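Workshop notebook, sewing and soft repairs
March, started after lunch

Davina has asked me to write more down, as she couldn't make head or tail of my last entry and I'm not sure I could either. So I shall try to be thorough, and anyone who finds me tedious is welcome to skip to the part about the corner.

Most of the morning went on bag straps. We have been using the same box stitch with a cross through it for as long as I've been here, and it is a good honest stitch, but on thin crumply fabrics it makes a stiff little patch and then the cloth gives way all round the edge of it. I had two straps come back from the Poltbridge lot with exactly that sort of tear. The stitching itself was perfect, which is rather galling when you think of the time it took. I've now tried backing the patch with a scrap of the same cloth, cut a good bit larger than the stitching and with rounded corners, and it seems to spread the pull much more kindly. I hung the test piece from the door hook with 3 kg on it and went off to make tea. No change when I got back, so it can stay there overnight and we'll see.

Thread: we are on the last reel of the 30 weight. Davina thinks there is another at Clanthorpe, in the cupboard with the zips, and will look when she is next over. If there isn't, please can somebody order the same again and resist the cheaper one. I spent a whole afternoon unpicking the cheaper one and I have no wish to repeat it.

Job 207 (the rucksack with the broken buckle) is finished apart from a press. I swapped both buckles so that they'd match, and put the sound old one in the spares tin. The lining had come away at the bottom as well, so I ran a line of stitching along it while I had it on the machine. It wasn't on the ticket and I haven't charged for it, but do mention it when it's collected, as people like to know.

Now, the corner. I've been meaning for ages to have one place for sitting and going over things by hand before they go back out, away from the machines and all the fluff. The light by the blinds is the best we have, and if you tilt the slats a little it falls nicely across your lap without getting in your eyes. The checked cloth can stay on the table. I know Davina has her doubts about the pink, but pins show up on it beautifully, and it cheers the place up no end along with the plant.
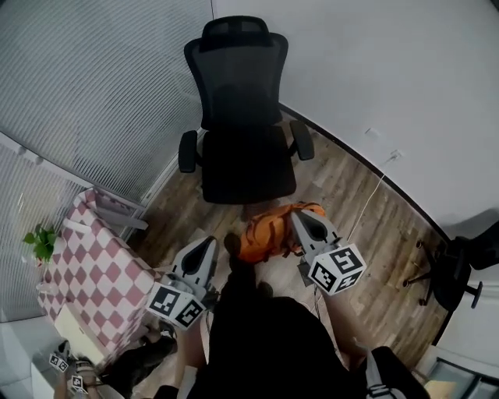
Fliltstead, March

The black chair goes with its back to the corner, between the blinds and the plain wall, and I'd be grateful if it could stay there. I find the high mesh back a great comfort for long spells of unpicking, and the armrests are angled out enough that you can get your elbows down beside you with a bag on your knee. The one thing to watch is the white cable that comes down the wall on that side. I mean to clip it along the baseboard, so until then please go gently if you're moving the chair about on the planks.

The orange bag on the floor in front of the seat is next on my list. I want to go over the straps in daylight and decide whether they should have the new backing too. I'm inclined to say yes. Orange thread is always a trouble to match, so I'll try the rusty brown first on a scrap, as there are darker tones in the folds and it may sit quite happily against those. Davina, if you get to it before me, please leave the straps on and only mark them with chalk.

Still to do: press 207, clip the cable, look at the test piece on the door hook, and ask Hamish Halliday whether he wants his offcuts back or whether they can go in the scrap bin.

H.H. has just put his head round the door. He wants them back.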